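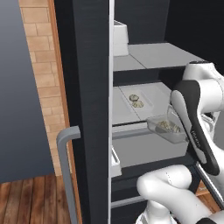 Fridge door open, brick wall beside it.

30 Jan 2020

I slept badly and woke before the alarm. Outside was still dark and the Zitberg had fresh snow on it. I wrote my English homework at the kitchen table — 171 words, and the teacher asked for 500.

At lunch Seraina phoned. She has decided to leave the choir in February, after the concert. I said I understand, but I was sad the whole afternoon. We started there together and I do not know the other altos so well.

In the evening I ate at Ratanaporn with Châu. The soup was too hot for me, and she finished it. She is saving for a course in Lisbon and has already nearly 3,000 francs. I must ask Horácio if he knows a cheap room there.

Came home by the last bus but one. Tomorrow: pay the dentist, call Mother, practise the second page of the Schubert.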